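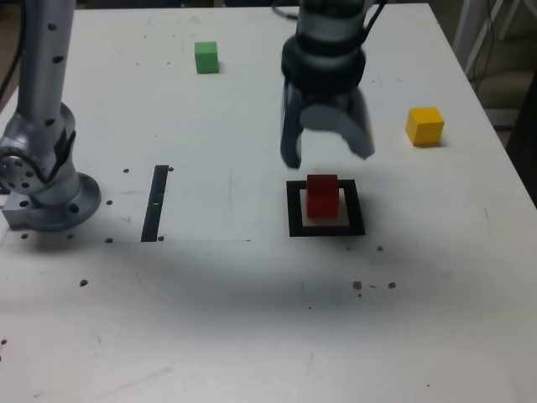

Home | Articles | Interviews | Archive | Contact

Manolis Panagiotou has spent most of his working life moving robot arms around by hand. He started at Sarantis, where he set up packing lines, and now runs the teaching group at Tellum, a small firm in Flindale. The group records people doing simple jobs through a robot and uses the recordings to train software that does the same jobs alone. I talked with him on 2/10/21, in the room where the recordings are made.

I asked him first why the jobs are so plain. Most of what his group works on is colored cubes on a white table. A red one has to go in a black square, or come out of it, or make room for a green one.

"People expect to see us folding shirts," he said. "We may get there. But if I can't show an arm how to pick up a cube, I have no business showing it a shirt. With a cube I know what a good grasp looks like. When it goes wrong I can usually say why."

There are two ways to show the arm what to do. In the first, the operator takes hold of it and pushes it through the motion while the motors go slack. In the second, the operator stands back and steers with a hand controller. Panagiotou learned on the first and still likes it for new staff.

"You feel the weight of the thing. You feel where the elbow doesn't want to go. I have people do it by hand for their first two weeks, even if we throw all of it away."

The trouble with guiding by hand is that the person gets into the recording. An arm reaches across the table, a sleeve covers the cube, and the software sees something it will never see when it runs alone. For that reason the group now records almost everything by remote control. The controller and the program that goes with it were built in the office and are called Skanton.

"It was ugly when we started," he said. "There was a delay between your hand and the gripper, and people would overshoot, then correct, then overshoot the other way. All of that goes into the data. If you wobble, the robot learns to wobble."

How long does it take someone to get good at it?

"Longer than they think. Coming down over the cube is the hard part. You're looking at it from the side and you have to judge whether the fingers are really over it. New people come down fast and stop hard. Later on they open the gripper early, line up high, and then go straight down. It looks slow, but the whole run takes less time."

For a new task the group aims for 100 good runs before any training is done. Panagiotou said the first training on the red cube task was tried with 40, to save time, and the arm managed it only when the cube was close to where it had been in the recordings. Move it toward a corner and the gripper would close on air.

"That was our fault. The same person had recorded all of them, and he put the cube back in the same place every time. He was being neat. I had to ask him to be less neat."

Operators now move the cubes between runs, and they swap places partway through the day. Each has habits. One comes in from the left, another turns the wrist before going down. I asked whether that mix confuses the software.

"A little. If half the people go left and half go right, it can try to go down the middle, and the middle may be no good. So we agree on some things beforehand – which side you approach from, where you let go. The rest I leave alone."

He doesn't throw out every bad run either. If an operator misses the cube, backs off and gets it on the second try, the run is kept and marked. Those turned out to be useful, he said, as the arm needs to have seen a recovery to make one. A run where the cube gets knocked off the table is dropped.

By September the group had the red cube task working in 80 percent of trials, counting a trial as good only if the cube ended up fully inside the lines. Panagiotou was not very pleased with the number. Most of the failures came late in the afternoon, when the light from the window changed, and he would like to record more at that hour.

I asked if he ever sits down at the controller himself.

"Most mornings. I do a few runs before the others come in. I'm not the best at it any more – two of the younger ones are smoother than I am. But I need to know what I'm asking them to do."

The next task on his list is stacking, green on yellow. He has started working out the approach with his hands on the arm, and the recordings will follow once the others have tried it.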